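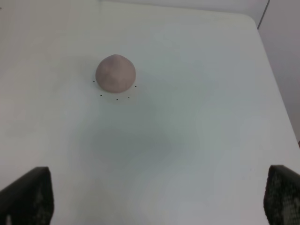 Last changed: August 13, 2026

Rolling a clay ball and pressing it out to a dotted circle

Quick write-up of the dot method, as I keep getting asked for it and keep typing it out again. It's for the Tredstead evening group mostly, but anybody can use it. You mark dots on the table, roll a ball, sit it inside the dots, press till it meets them. Gives you a round base the same size every time, without a cutter. Good for the bottoms of small pots, lids, coasters, the feet of animals that otherwise fall over.

Mine is dusty pink this time, end of a block mixed with something greyer. Colour makes no odds.

What you need

Modelling clay or soft dough, one lump. Air-drying is fine, so is the oily sort that never sets.
A flat, pale, smooth table, or a tile.
A black pen that wipes off. Test it in a corner first!! I have permanent dots on my kitchen worktop.
Something round to mark against. Jar lid, egg cup, a bit wider than your ball.
Damp cloth, dry cloth.
Ruler if you're fussy.

Marking the dots

Wipe the table, dry it properly. Pen skids on damp.

Put the lid down. Hold it still with one finger, dot close against the edge, go round. Tiny dots. Touch the pen down and lift, don't draw. Big dots get ink on the underside of the clay and with pale colours you will see it for ever.

How many? Enough that your eye joins them up. On a small circle I leave a finger's width or so between them. Spacing doesn't have to be even. If there's a long gap you'll bulge into it, so put another in.

Lift the lid straight up. Dragging it smears the lot.

Why not just draw the whole circle, people ask. You can. A full line gets covered bit by bit as you press and then I can't tell where I've gone over. Dots I can see go one at a time. Might just be me.

Rolling the ball

Warm the clay first. Squash and fold, squash and fold, till it stops cracking at the folds. Cold clay takes longer, obviously. In the Findum hall in winter I've had to sit on mine.

For a 41 mm circle I use 18 g of clay, which gives a base thick enough to build on. Weigh it once on the kitchen scales, after that you'll know it in your hand.

Roll between your palms. Light. Small circles, hardly any pressure, then lighter still at the end. Pressing hard gives you a lemon. If you get a lemon, turn it so the points are top and bottom of your hands and go again.

Small creases are OK at this stage, and flat bits from your fingers. They mostly go when you press. Deep cracks won't, so if you can get a fingernail in it, fold it back up and re-roll.

Leave a slight peak on the top if there is one. Handy for seeing whether it's sat straight.

Placing it

Lower it down in the middle of the circle. Don't drop it, it flattens on one side and then you're chasing that flat side for the rest of the job.

Now get your eye right over the top. This is where most go wrong. Sitting back in your chair, the lump hides the far dots and it all looks centred when its miles off. Stand up, look straight down, check the gap on all sides. Or walk round the table if your back is bad.

Too close on one side? Lift and put it down again. Pushing it along leaves a smear and pulls the bottom edge out.

Watch your light too. With a window or lamp behind you your own shadow goes right across the table and the dots get lost in it. Lamp to the side, low down.

Pressing

1. Flat of your hand on top, straight down, gently. Count of 4. Lift.

2. Look. It should have spread a bit all round. If it's gone more one way, turn your hand, press again leaning slightly the other way.

3. Keep on, small presses. Lots of little ones beats one big one, the edge splits if you rush.

4. When it's nearly at the dots stop using your palm. Fingertips now, working round the rim, easing it out till it just touches each dot. Touches, not covers.

5. Dent in the top from your fingers? Roll a smooth jar over it once or twice, no weight.

If you want a dome and not a disc, skip the palm. Cup your hand over the lump and press only round the bottom edge with the side of your thumb. Bottom spreads, top stays up. Takes more goes. Good for hedgehogs.

Getting it off the table

Give it 60 seconds to settle. Then slide something thin underneath, a palette knife or an old plastic card, going in from all round a little at a time before you lift. Oily clay grips smooth tables like anything. A length of thread pulled tight and drawn under works as well, keep it flat to the table.

Turn it over and check for ink. A tiny speck comes off with a bit of the same clay dabbed on it. Don't rub.

When it goes wrong

Edge cracking: clay too cold or too dry. Fold it up, warm it, damp fingertips if it's air-drying. No water on the oily kind, it just slides about.

Past the dots on one side: push the edge back in with the ruler, held upright. Works up to a point. After that re-roll, it's quicker.

Reaches all the dots but it's thin as a crisp: not enough clay, or circle too big. Don't stick a bit on top, the join shows. Start again with more.

Stuck fast: slide the whole tile into the fridge for a bit, then try the knife. If you did it on the table then no fridge for you, try the thread.

Dots wiping off while you work: your hands are damp, or the pen's too washable. Go over them before you put the ball down, you can't get at them after.

Making a set

Leave the dots where they are and use the same circle for each one. Weigh every ball. Roll them all first and keep them under an upturned bowl so they dont dry, then press one after the other. They come out much more alike that way than if you do each one start to finish.

For lids, mark a second circle slightly bigger next to the first. El Idrissi's pot pattern on the handouts page uses two sizes like this, the Zorka box uses three and is a pain.

Wipe the dots off when finished. Dry cloth first to pick up crumbs, then damp. The longer they sit the harder they are to shift.

Handles and feet page to follow in September, still needs the drawings.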